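Leave the Cups on the Table

April 2021

Every kitchen guide I have read says the same thing about drinking cups: put them away. Behind a door, on a shelf, rims down. I did that for years in the flat on Prundness, and I now think it is bad advice for any cup that gets used more than twice a day.

Our cupboard held 14 mugs and a stack of plastic tumblers. The tumblers stuck together. To get one out you took the whole stack down, twisted the bottom one loose, and put the rest back. Most people in the house skipped the last part. By evening there were tumblers on the windowsill, by the sink and on the stairs, and all of them had to be washed.

What works better is 2 cups, left out, at the back of the table where the table meets the wall. They stand upright and side by side. An elbow doesn't reach them there, and you can still wipe the front of the table without moving anything.
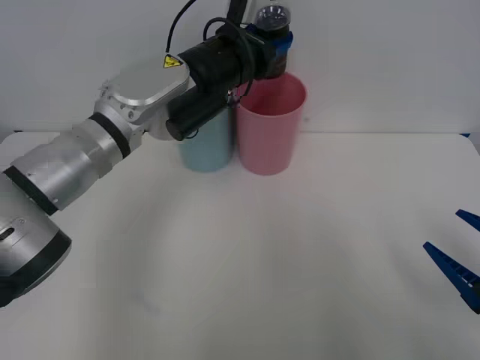 Color does the work of a label

A light blue cup and a pink one don't get mixed up. You don't need names on tape, which comes off in the wash anyway. I would go further and say the cups should differ in shape as well, so you can tell them apart in poor light.

People object that open cups collect dust. They do, if they stand for a week. A cup that is rinsed every morning has no time to. The other objection is looks, and I have less patience with that one. A white table with a couple of plastic cups on it looks fine to me - better than a closed cupboard with a sink full of tumblers next to it.

The mugs can stay behind the door. We get those down when there are guests.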